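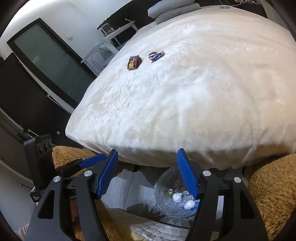 Fikdale, February

Chapter 5
Small Things on Soft Surfaces

Start with the candy. Two pieces on a white plush cushion, one brown with gold lettering, one red, white and blue. The rest in a glass bowl down on the tile. Most homes have some version of this. Candy goes out for guests, drifts, ends up on the seat, on the floor, in a pocket that goes through the wash.

Chapter 4 was hard surfaces: counters, desks, shelves. Easy ones. A thing on a counter stays where you put it. Plush is different. It gives, it hides things, it shows every hand that passed over it. Look at the streaks in the nap. Brush one way, light. Brush the other way, darker. Marks you can brush out are nap. Marks you can't are soil, and soil waits for section 5.3.

Terms for this chapter, learn them now:

Carrier. The bowl, tray, jar or bag that a group of small things belongs in.
Stray. Anything out of its carrier.
Landing. The soft surface where strays collect. Cushion, ottoman, blanket, rug.
Nap. The direction the pile lies.

The working order is carrier first, then strays, then landing. Students always want to begin with the landing, they see a cushion and start brushing. Don't. Crumbs and bits of foil get worked down into the pile and then you are picking at it for half an hour.

Pick up wrapped candy by the body of the wrapper. Twist ends tear. Chocolate that has been sat on goes in the trash, do not put it back in teh bowl. Cut glass stays low or stays on a table, pick one and tell the household which. On tile it gets kicked.

5.1 The Bed as a Landing
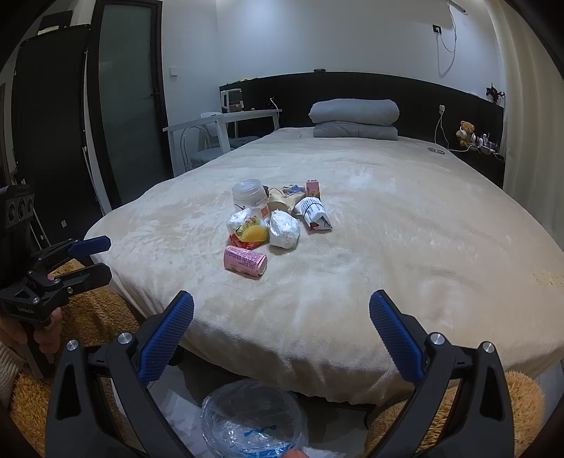 Vol. 2, p. 864

Beds are the worst case. Big, flat, close to hand, so everything gets tipped out on them. A cream plush blanket, snack packets in a cluster near the middle, a lidded jar at the back, a pink can lying on its side at the front. And down on the floor, a clear plastic bag, with a sheet of paper next to it.

Sort by what happens if it leaks.

Cans and jars first. Check the lid, stand them on something hard. A can on its side on plush will roll as soon as somebody sits down. Then packets, sealed in one pile and open in another. Bars and single candies last, they do the least harm. Boxes can wait.

Paper on the floor gets read before it gets thrown out. Receipts, instructions, a kid's drawing. Nivaldo Sampaio's household survey, which we come back to in Chapter 7, logged 1,098 strays on beds over one winter, and some 16 of the papers found with them turned out to be bills.

Blanket next. Lift it by two corners, fold in toward the center so the crumbs stay inside, shake it outdoors. Not over a shaggy rug. A long pile rug at the foot of the bed catches whatever drops and you'll be doing it twice. Quilts already folded at the head can stay put.

Before you go on to 5.2, do one bed and one seat in your own home. Write down the strays, the carrier each one belongs to, and how long it took. Bring the sheet to class. You will need it for the Vurkulora chart, and agian in the review.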